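Serving Tray, Cream, Rectangular, Raised Rim

Ruggiero Tableware
Item no. 3855
Availability: In stock, ships in 2 business days

A plain cream tray for carrying breakfast, snacks or a single place setting from the kitchen to the table. The base is flat, so a bowl or a cup sits level on it, and the raised rim goes all the way around to keep spoons and crumbs from sliding off. Corners are rounded and easy to wipe.

Printed on the base is the word "Rabbit" in dark gray script, with a small carrot after the last letter. The print is set off to one side, so you will still see it with a dish on the tray. Wash with warm water, dish soap and a soft cloth. Please do not use scouring pads or powder cleaners on the lettering.

Details
Color: cream / beige
Material: plastic
Shape: rectangular, rounded corners
Print: dark gray, one side only
Sold as: single tray
Carton quantity: 19
Carton code: 535

Dishes are sold separately. If you want a set, the Gritby shallow bowls in white go well with this tray and leave room beside them for a cup or a folded napkin. Customers who order the tray and the bowl together get them in one box, with card between the pieces.

Color can vary a little from batch to batch. If you are adding to trays you already own, put your old order number in the notes at checkout and we will try to match them.

Cream tray with a white dish, on a white table
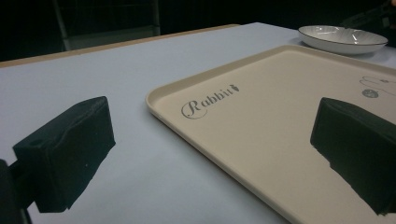
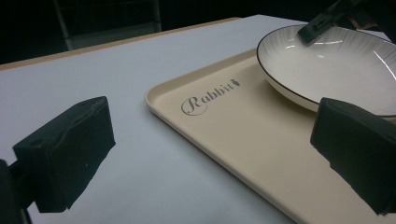 Not for use in the oven or microwave, and keep it off hot burners. A pan straight from the stove needs a trivet under it.

Returns are accepted on unused trays in the original wrap. Trays from the Flatilthorpe outlet are seconds and can be exchanged only at the outlet. For cafe and day care orders of a full carton or more, write to Dima Chamoun in the order office and include your delivery address and the carton code.

Also in this range: Hakberg round tray, Hakberg cup, Gritby shallow bowl. The round tray is back in October.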